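4.2 What the sellers told me about provenance letters

I should say up front that I came to this as a buyer. I've been bidding on old records and music papers for years, mostly at small sales, and I've lost more lots than I've won. So when Oleksandra Yatsenko and I started going through the Derkbridge sale books, I already had a hunch that a signed letter pushes the price up. I wanted to know what kind of letter does it, and whether it matters who wrote it.

We had 486 lots to work with, all of them records, set lists, tour posters or handwritten lyrics. Of those, 200 came with some kind of written statement. I read every one of them (a few twice, because the handwriting was that bad) and sorted them into three piles. The first pile was letters from the person who was given the item by the musician. The second was letters from family. The third was everything else, and wow, that pile got strange. One was a note on the back of a parking receipt. I kept it in.

The first pile did best, as you'd guess. What I didn't expect was how little the family letters helped. Sowmya Pinto ran the sales room at Sturnolberg for a long stretch, and when I showed her the early numbers she wasn't surprised at all. Her view is that buyers trust a story with a place and a night in it - the back door of a club, a lift home after the show - and a family letter often says only that the thing was in a drawer. I went back and marked each letter for whether it named a venue. Most of the first pile did. Hardly any of the family ones did.

That meant I had to redo the sorting, which I wasn't thrilled about. In the second round I ignored who wrote the letter and looked only at what was in it: a place, a date, a named witness. I did this without the sale prices in front of me, and Oleksandra did the same thing on her own so that we could compare. We disagreed on 16 letters. Most of those came down to what counts as a place. I was happy with "after the gig in town" and she wasn't, and I ended up going with her stricter rule for everything reported from here on. 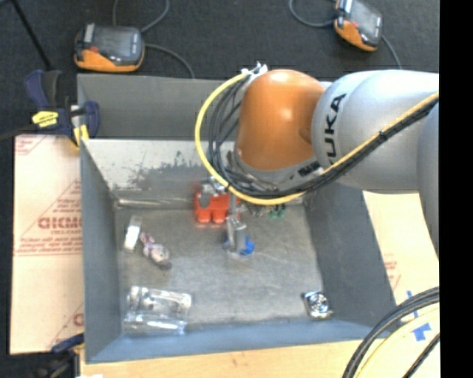
Figure 3. KUKA robot arm over an open metal bin.

With the stricter rule the gap between the piles shrank but didn't go away. A family letter that names a venue still sells a record for less than the same sort of letter from a roadie or a fan. I don't have a great answer for that. Sowmya thinks buyers worry that there's more where it came from, and that a family might send another box to auction in July and flatten the price. It sounds right to me, but nothing in the sale books lets us test it.

One more thing on condition. I left out any lot graded below fair, and I also left out the Dijkstra consignment completely, because those lots were all sold with one shared letter and I couldn't see how to split it up. Putting them back in moves the averages a little and leaves the order of the piles alone. The Wostar lots stayed in, even though their catalog notes are so short that I had to ring up and ask what some of the items were. Section 4.3 takes up the acetates, where the letters get longer and the bidding gets a good deal sillier.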